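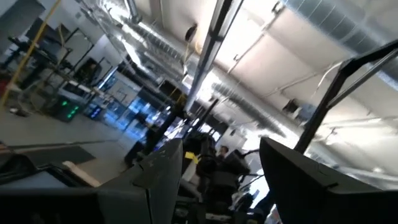 Frequently Asked Questions: Renting Space at Dimmont

Who may apply to rent a unit?
Dimmont accepts applications from registered businesses, nonprofit groups and self-employed tradespeople. Applicants must be at least 18 years of age and must provide proof of insurance before a lease is signed. Current tenants include Grilto, a furniture repair firm, and Boiko, a print finisher.

How long is a standard lease?
The standard term is 2 years. A shorter term of 6 months is offered on selected units on the second floor. Tenants who wish to renew should write to the leasing office no later than 66 days before the end of the term.

What is included in the rent?
Rent covers water, heating of shared areas, trash removal and use of the loading dock. Electricity is metered separately and billed each month. Internet service is arranged by the tenant.

Is a deposit required?
Yes. One month's rent is due at signing and is held until the unit has been returned and inspected. An application fee of $200 also applies and is not refundable.

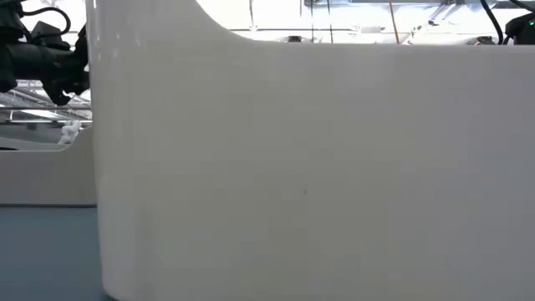

Building Access and Use

What are the hours of access?
Tenants may enter at any time with a key card. The front desk is staffed on business days from 8:00 a.m. to 5:00 p.m. Lost cards must be reported to the front desk without delay.

May I make changes to my unit?
Shelving and freestanding furniture do not require approval. Work that affects walls, wiring, plumbing or ductwork requires written consent from the facilities manager, Maksym Bilyk. Please submit drawings with your request.

How is the loading dock reserved?
Reservations are made through the tenant calendar in one-hour blocks. Vehicles left at the dock past the reserved time may be moved at the owner's expense. During December, dock hours are posted at the front desk and may differ from the regular schedule.

May I sublet part of my unit?
Subletting is permitted with prior consent. The primary tenant remains responsible for the full rent and for any damage.

Whom should I contact about a lease?
Questions about leases and billing should be sent to Janelle Bautista, Leasing Office. Repair requests should be entered on the tenant website.

Last updated April 15, 2021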